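Home | Places | Folklore | Glossary | Index

Drekidano
Folklore desk, updated November

Print this article | E-mail this article

The Drekidano is a household spirit in the folklore of Niltitz, a hill parish of 1,798 inhabitants. It is described as a small, long-armed figure that lives under the hearthstone and guards stored grain. Accounts differ on its size. In most it stands no taller than a milk pail.

The name is first recorded in a parish rent book, where a tenant asks to be excused a payment of 3 sacks taken by the spirit. Later versions place it in mills and wells. In the Dostside variant it lives beneath bridges and can be heard counting at night. 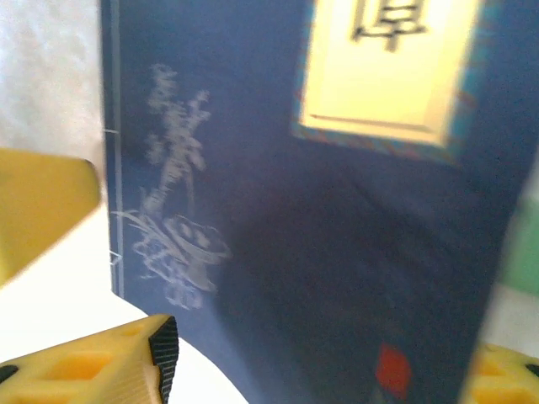
Reading time: 1 minute

Custom required that a new house be left empty for nine nights so that the spirit could enter first. Bread crusts were placed on the sill and were not to be touched by children. A house without a Drekidano was thought liable to damp and mice.

The Jurčo collection, held at Niltitz, contains 700 tales, of which nine concern the spirit. In two of these it is driven out by the gift of a coat, a motif common to household spirits elsewhere. The origin of the name is disputed. A link with an older word for threshold has been proposed but lacks written support.

See also: Hearth spirits; Mill legends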